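How to match a trailer screenshot to a place on the game map

Filed under: Map guides
5 comments | 267 shares

You need the trailer at the highest quality you can get, a copy of the community map and a bit of patience. The example I use is the harbour shot from the second Grarlow trailer.

1. Save the stills

Pause on every cut and save a still. Go through slowly, as some street views last less than a second. Name each file by its time in the trailer so you can find it again.

2. Find something tall

Look for towers, cranes, water tanks or hills on the skyline. In the harbour shot there are two chimneys behind the car park. The same pair shows up in the bridge shot, so you already have two views of one landmark.

3. Draw your lines

Open the map in any paint program. Mark where you think the first shot was taken and draw a line from it towards the landmark. Do the same for the second shot. The landmark should sit close to where the lines cross. If they miss by more than 500 metres in map scale, one of your starting points is wrong.

4. Check the shadows

Most of the Grarlow trailer is set in late afternoon, so shadows should fall roughly east. This is a quick way to tell which side of a street you are looking at. Don't trust it for the cutscenes, where the lighting is often changed by hand.

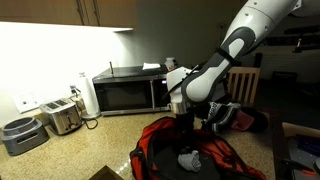 5. Read the signs

Shop names repeat across the map, so one shop proves very little. Road signs are better. "Priltinstead" on a green board means you are north of the river, and the Pekham exit only appears on the ring road. The Tsoukalas bakery has at least two branches, so leave it until last.

6. Post it with your working

Put the still, the marked map and your lines in one post. Say which parts are guesses. If the spot doesn't fit the current map, leave it in the unplaced list and try again after the next trailer.

Related
Grarlow map: what we know about the ring road
Every Pekham shot in order
Unplaced buildings list, updated August
How to save clean stills from a video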